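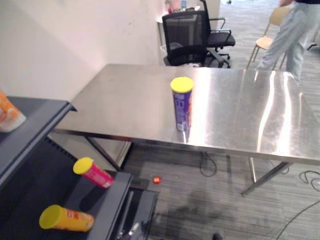
Cylindrical snack can with yellow lid, on a steel table.

Histham Packaging Terms

A word list for household and retail packaging, with plain definitions and sorting notes. Version dated 2022-06-09.

Contents

The list holds 602 entries in one tab-separated file, terms.tsv. Of these, 245 carry a sorting note and the rest have a definition only. Entries were drawn from shop shelf guides, council leaflets and the older Mamitz list, which is no longer kept up.

Columns

id: integer, stable between versions. Ids of withdrawn entries are not used again.
term: the headword, lower case, singular.
variants: other spellings and trade names, split by semicolons. May be empty.
definition: one sentence, 577 characters at most.
material: main body material. Closures and liners go in the next column.
parts: lids, seals, sleeves, windows and liners, in the order in which a user would remove them.
note: sorting note. Empty where local rules differ too much for a single line to be of use.
source: short code, explained in sources.txt.

Scope

Covered: tubs, tins, cans, cartons, pouches, trays, jars, bottles, sachets and their closures. Transport packaging (pallets, stretch wrap, edge guards) is left out, apart from a few terms that also turn up in shops. Medical packaging is not covered.

Composite containers

Tubes with a board body and a metal base are listed under "composite can". The earlier list split them between "tube" and "drum" by height, and the two headwords are kept as variants. A container is only given this headword if body and base are of different materials. Where the source does not say, the material field reads "unknown".

Known problems

"Carton" is used in two senses (folding box, drinks carton) and has two ids. Merging on the term column will join them by mistake; merge on id.
Entries coded HA come from the Hämmerli glossary and were translated from German. Word choice in these is uneven.
Sorting notes follow the rules in force in Nevitz. They should be checked against local rules before being printed on anything.
Fill volumes are not recorded.

Format

UTF-8, Unix line endings, header in the first row. Quotation marks are not escaped. Spreadsheet programs may turn some ids into dates on import; set the id column to text first.

Upkeep

Definitions: Carola Gerlach. File checks and releases: Zihan Yuan. The next version is planned for November. Corrections should give the id, the present wording and the wording proposed.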